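Lallura support
Ticket: Latin deck marks long vowels wrong after import
Status: Solved (reopened once)
Product: Lallura desktop, with the Plurell keyboard add-on
Category: Decks and importing

Opened Thursday, 9.40 am

Hello! I'm hoping this is an easy one. I teach a beginners' Latin evening class and I've been building a vocabulary deck to go with our grammar book, which comes from Udex and has a word list you can download as a spreadsheet. The list has 1,000 words and I've imported the lot into Lallura. It all looks lovely, every word is there, the genders are in the right column, no complaints.

The trouble starts when I test myself. Any word with a macron (the little bar over a long vowel) gets marked wrong, even when I've typed it perfectly. So it asks me for "queen", I type rēgīna with both bars in place, and Lallura tells me no, the answer is rēgīna. I have stared at the two of them side by side and they are the same word! Short-vowel words are fine. Aqua is fine if I leave it plain. As soon as there's a bar, I'm wrong.

I type my macrons with Plurell, holding down the key next to the 1 and then the vowel. It has worked well for everything else, including two handouts and the whole of the first declension test.

What I've tried so far:
Restarting Lallura, then restarting the computer.
Turning off "strict spelling". Now rēgīna is right, but so is regina with no bars at all, and that's no use to me. My lot need to know their mēnsa in the nominative from their mēnsā in the ablative, and if the program can't be bothered with the difference they certainly won't be.
Deleting one card and typing it in again by hand. That card works!! The imported ones still don't.

So it's something about the import, I think, but I don't know what.

Update, 11.15 am

Thank you for the quick answer. You asked me to check which font I was using for the cards. It was Kaneko, which I picked months ago for the nice open letter shapes. I've changed it to the default and something interesting has happened: the imported words now look slightly off. The bar over the i in rēgīna sits a bit too far to the right, and the i has kept its dot, so it looks as though it's wearing a hat on top of a hat. The card I typed by hand looks perfect. In Kaneko you couldn't see any difference between them, so I suppose the font was tidying up after somebody.

Still marked wrong, mind you, in either font.

I also did the thing you suggested with the backspace key. In the hand-typed card, one press takes away the whole ē. In the imported card, the first press takes away only the bar and leaves me with a bare e, and I need a second press to get rid of that. I tried it on a dozen or so words and every single one behaved the same way.

Update, 2.05 pm

Right, I understand now, thank you for spelling it out. For anyone else reading: there are two ways a computer can store a letter with a bar on it. One is a single ready-made character, ē. The other is a plain e followed by a separate floating bar that gets drawn on top. They look the same (in a kind font) but the program was comparing them bit by bit and deciding they were different words. The Udex spreadsheet uses the floating sort. Plurell types the ready-made sort. Neither of them is wrong as such, they just don't match.

The fix I was given:
1. Export the deck as plain text, UTF-8.
2. Close the deck. I forgot this and got a "file in use" message.
3. Go to Tools, then Clean Text, and choose "Combine accents".
4. Import the cleaned file into a new deck.
5. Test a few words before deleting the old deck.

I did a trial run with 50 words first. All good! Rēgīna is right, regina is wrong, and mēnsa and mēnsā are properly separate. Then I did the full list. Marking this as solved and going to have some lunch, rather late.

Reopened, 4.30 pm

Sorry, me again. Nearly everything works but I've found 12 words that still fail, and they're all ones with a y in them. Bȳssus and that sort of thing, mostly words pinched from Greek. The bar over the y is still the floating kind after cleaning, and backspace takes it off on its own. Plurell types the y with the ready-made bar as far as I can tell.

I can retype 12 cards by hand without fuss, so this isn't urgent, but I thought you'd want to know. I've got Lallura set to "Western European" in the Clean Text box, if that makes any difference.

Update, 5.10 pm

It did make a difference! Changing the box from "Western European" to "All scripts" and running it once more sorted out the y words. Might be worth having that as the normal setting, or at least putting a note next to it, as I'd never have guessed that Latin wasn't Western European enough.

Two small requests while I'm here. Could the import screen do the combining by itself? And could the "wrong answer" message say something when the two words look identical? I spent most of a morning thinking I'd gone mad.

Happy for this to be closed again. The class meets next in January, so I'll shout then if the shared copy misbehaves on anyone else's machine.

Attachments (3) 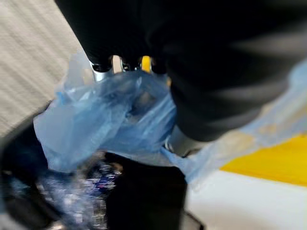
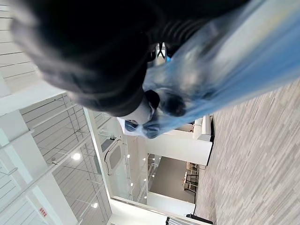
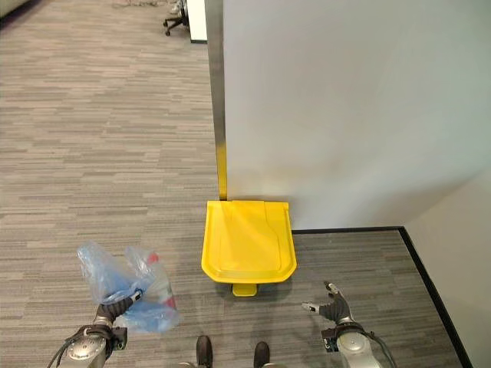

Blue plastic bag (first and second), yellow lid by the wall (third)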